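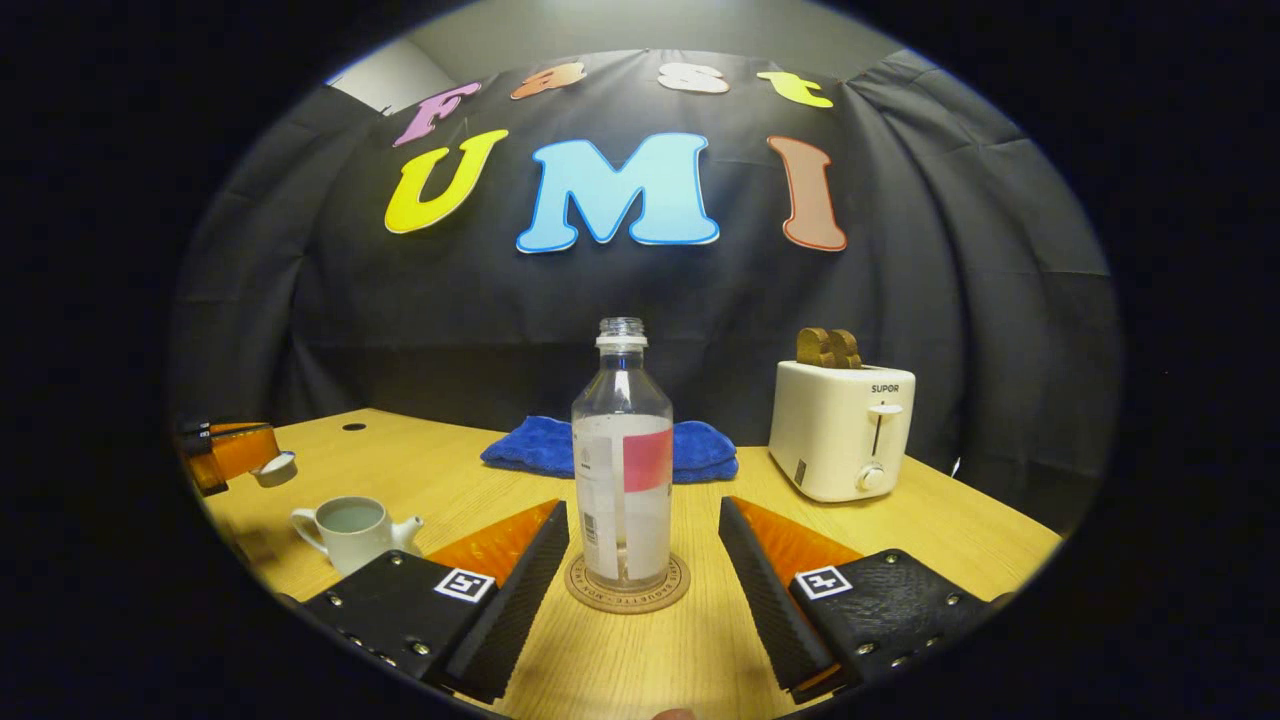
Felt letters pinned to a black curtain.

Isla MacLeish bought the end house on Matheson Terrace in February, with a survey that mentioned "some staining to the rear bedroom" and left it there. By the time she had moved the wardrobe away from the outside wall, the stain ran from the skirting board to the height of her shoulder, and the plaster came away under her thumb.

She did what most people do. She washed the wall down, bought a tin of stain block and painted over it. The patch was back before the summer.

The first firm she rang offered to inject a damp-proof course along the whole back wall and quoted just under £4,000. The second wanted to do the same work and hack off the plaster to a metre. Neither surveyor went outside.

Shona Sutherland did. She has been looking at wet houses for 16 years, mostly stone and brick terraces in the streets between Omden and the river, and she starts with the gutters. At the MacLeish house she found a joint that had dropped, and below it a band of green down the brickwork. Further down, a previous owner had laid a patio over the old path and brought the ground up by two courses of brick. The air bricks were half buried.

"People want it to be rising damp, as there's a product for that," she says. "Most of what I see is a gutter, a downpipe or a flower bed."

The work took two people most of a week. The gutter was rehung on new brackets. The slabs nearest the house were lifted and the soil dug out to leave a gap of 15 centimetres below the floor level, filled with clean gravel. The air bricks were cleared and one cracked one replaced. The bill, with a skip, came to a little over £500.

Inside, the hard part was waiting. A solid brick wall dries slowly, and Sutherland asked her client to leave the bare patch alone through a full summer and autumn. The bed moved to the box room. MacLeish kept the window open on the latch and the door shut, and took a meter reading every Tuesday in a school exercise book.

The replastering was done in lime by a small local outfit, Venik, in three coats. It costs more than gypsum and takes longer, and it can't be covered with vinyl emulsion afterwards. MacLeish chose a clay paint from Bokarby in a flat off-white and put it on herself.

She has since had the same gutter checked along the front. Two brackets were loose there as well. The wardrobe now stands on the inside wall, next to the door, where it blocks the light switch slightly.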